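Sizing a hydronic buffer tank for a small house

Feb 26, 2020

I have had three emails in the past month asking why the buffer tank in our Skendmont house is the size it is, so I am writing the calculation down once. Figures are in US units. If you only want the result, it is near the end.

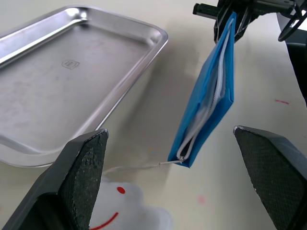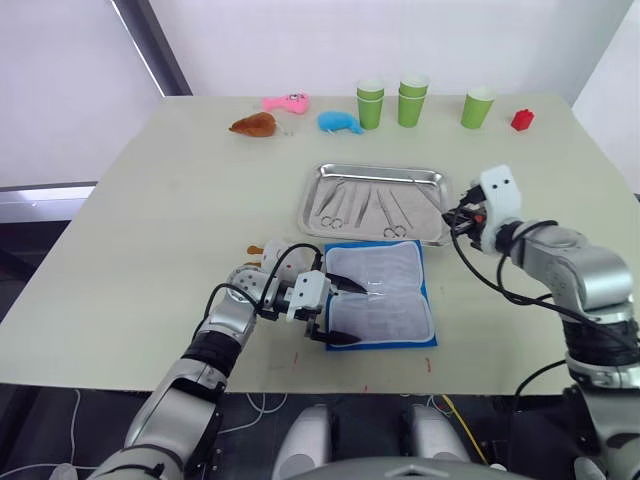
A stainless tray in the first, plush toys along the back of the table in the second.

The house has a gas boiler feeding four zones of baseboard. The boiler modulates, but only down to a point. Below its minimum firing rate it can only switch on and off, and the smallest zone, the upstairs bath and hall, takes far less heat than that minimum. With that zone calling alone and no extra water in the system, the boiler would fire, overshoot, shut down and fire again a couple of minutes later. Each start costs some fuel in the purge cycle and wears the igniter.

The usual sizing formula for a buffer is:

V = t x (Qmin - Qload) / (dT x 500)

V is volume in gallons, t is the desired minimum burn time in minutes, Qmin is the minimum boiler output in BTU per hour, Qload is the smallest zone load in BTU per hour, and dT is the allowed temperature swing of the tank in degrees F. The 500 comes from 8.33 pounds per gallon times 60 minutes, rounded up.

Two of these inputs are physical and two are choices. Qmin is on the boiler data plate or in the manual. Use output, as the printed input figure does not allow for efficiency. Qload you can work out from a room-by-room heat loss, and you should take it on a mild day in November, not on the design day. That was my first mistake. I used the design-day load, which made the gap between boiler and zone look small and gave me a tank that was too small on paper.

The choices are t and dT. I settled on ten minutes for t. Eirini Karagiannis, who went through my spreadsheet line by line, prefers longer burns and would have gone up a tank size. Her argument is sound where there is floor space for it. Ours stands in a closet next to the water meter and the door has to open.

For dT I allowed 20 degrees. A wider swing makes a small tank behave like a larger one, but the top of the swing raises the return temperature, and a condensing boiler stops condensing well once the return goes much above 130. The two aims pull against each other. Baseboard makes it worse because it wants hot water to begin with. With radiant floors I would have picked a different number.

Water already in the pipes counts too, provided it belongs to the zone that is calling. Water sitting in idle zones does nothing for you. I left pipe volume out entirely and treated it as margin.

On piping, there are two common layouts. In the four-pipe layout, all boiler flow goes through the tank, which also separates the boiler pump from the zone pumps. In the two-pipe layout the tank hangs off the side as a tee, and water can pass from the boiler to the zones directly. Two-pipe responds faster from a cold start. Four-pipe is easier to reason about, and I used it. Pantelis Moschos did the sweating and pointed out that my drawing had the sensor well on the return side. It went in at mid-height.

The result was a 30-gallon tank with two inches of foam. Over the first logging period the boiler controller counted 172 starts. Over a period of the same length before the tank it had counted 696. The weather was not identical, so I would not lean on the ratio.

Still open: whether outdoor reset should act on the tank setpoint or on a mixing valve after it. I have the valve and have not installed it. I will post the wiring for the tank sensor separately, once I have redrawn it.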